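**Banana bags - does anyone believe this?**

**jarkitz51** - Sunday, September 16, 2018

Onside is selling a "freshness bag" for bananas. 11 dollars for one bag. They say it doubles shelf life. Doubles it compared to what? I read the whole package and there's no answer on it.

**ucalder**

I've had one since spring and my bananas last longer. Not sure what more you want.

**jarkitz51**

A second bunch from the same store, same day, no bag. Did you do that?

**ucalder**

No, I have a life.

**Benedito Brito**

Stocked produce for 30 years. Keep them away from the apples and buy them a bit green. Any bag that traps the gas will ripen them faster, so I'd want to know what this one is made of before I paid for it.

**mrs_moreira**

Mine go in the fridge once they're ripe. Skin turns brown, inside is fine. Costs nothing.

**ucalder**

Brown bananas in the fridge - no thanks. My kids won't touch them. 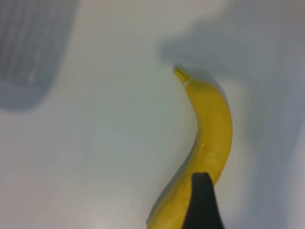 **Catarina Calado**

I'm with jarkitz on the bag, but I don't buy the apple thing either. My fruit all sits in one bowl and I can't tell any difference. Yellow all over is when I eat them, so maybe they never get the chance to go bad at my place.

**Benedito Brito**

Then you're eating them too fast to know. Try it with 200 pounds in a back room.

**jarkitz51**

OK, I bought two bunches this morning. One goes by the apples, one on the other counter. No bag, I'm not giving them 11 dollars. Will post when there are spots.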